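How to Request Body Camera Footage and Dispatch Records From Your Local Police

Quick version for people in a hurry, because I get asked this a lot and keep typing the same email. Written with Nirport in mind but most of it works in any town with a records desk. Not legal advice. I'm not a lawyer, just somebody who has filed a lot of these.

What you'll need

The date of the incident, or as close as you can get.
A start time and an end time. Even a bad guess.
The street or cross streets.
Incident number if you have one.
An email address you check. Really check. Deadlines run whether you read it or not.

Step 1. Figure out who has the record

Biggest mistake people make. The police department does not always hold the 911 audio. In Nirport, calls go through the county dispatch center in Purkance, and the center keeps its own recordings. Body camera video stays with the department. So if you want both the call and the video, that's two requests to two offices. Send them the same afternoon.

Campus police, transit police, sheriff's deputies — all separate. Look at the patch or the car door if you have a photo. If you don't, ask the city clerk which agency covered that block.

Step 2. Get the incident number

Call the non-emergency line, NOT 911. Say: "I'd like the incident number for a call on [date], near [street], at about [time]." That's it. You don't have to say why. Mornings before 10 are best, the desk gets slammed after lunch.

If they won't give it over the phone, skip it and go to Step 3. A number helps but it's not required.

Step 3. Write the request

Keep it short. Name the records, name the time window, ask for electronic copies. Something like:

To the Records Custodian:
Under the state public records law I request copies of the following:
1. All body-worn camera video from officers who responded to [street] on [date] between [start] and [end].
2. The computer-aided dispatch log for the same incident, including notes and unit times.
3. Any written report, including supplements.
Please send the records electronically. If any part is withheld, please cite the exemption and release the rest. Please contact me before doing any work that would cost more than $30.
Thank you,
[name, email, phone]

Change the 30 to whatever you can live with. But put a number in. I left it out once and got an invoice for $600 for "review and redaction," which I did not pay, and then had to start teh whole thing over.

Things to leave out: your opinion of the officer, the story of your night, the word "any and all." That last one gets you a letter saying the request is too broad. My first request to the county was for a full year of stop records and came back as 1,668 pages of scanned printouts, sideways. Narrow it down.

Step 4. Send it and keep proof

Use the city's portal if there is one. Nirport uses one called Flerkunent, it's clunky but it gives you a tracking number and a time stamp. Screenshot the confirmation page. The confirmation email goes to spam about half the time.

No portal? Email the clerk and cc the records desk. Or paper, in person, two copies, and have them stamp yours "received." Keep everything in one folder, named by date. Attachment limit on the portal is small so don't try to upload photos of your ID unless they ask. 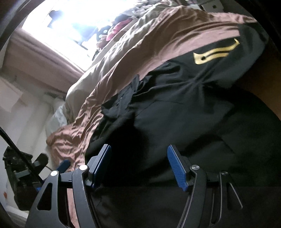 Step 5. Watch the clock

Look up the response deadline in your state's law and write it on a calendar the day you file. A response isn't the same as records, by the way. Often the first thing you get is a letter saying they need an extension. Fine. Write down the new date too.

If the date passes and nothing comes, send one line: "Checking on request number ___, response was due ___. Please give me an estimated date." Polite. Every week if you have to.

Video is the urgent one. Agencies delete routine footage on a schedule and some of the schedules are short. If you're cutting it close, send a preservation letter the same day as the request. One sentence asking them to hold all video and audio from the incident until your request is closed out. You don't need a form for that.

Step 6. If they say no

Read which exemption they cited. "Ongoing investigation" is the usual one. Ask:
Is the investigation still open, and who confirmed that?
Can the dispatch log be released even if the video can't?
Can faces be blurred and the rest released?

Then appeal. Appeal letters can be half a page. State the request, the denial date, the exemption, and why it doesn't cover everything you asked for. The Dimitrov Legal Clinic looks over appeals for free if you live in the county, bring the denial letter with you. They can't do the filing for you.

Step 7. When the files show up

Download right away, links expire. Save an untouched copy somewhere else before you open or trim anything. Then check the times on the video agianst the dispatch log. They can be off by a minute or two, clocks aren't always synced. Big gaps are worth a follow up — ask whether more than one officer had a camera on, and whether you got all of them.

Costs

Electronic copies were free for me most times. Paper copies run per page. Video redaction is where it gets pricey, one department quoted me over $500 for a single stop with three officers there. Asking for a shorter window got that down a lot. You can also ask for a fee waiver if it's in the public interest, put it in the first letter, not after the bill.

Will add a section on jail records when I get time. The county changed the form in January and I haven't tried the new one yet.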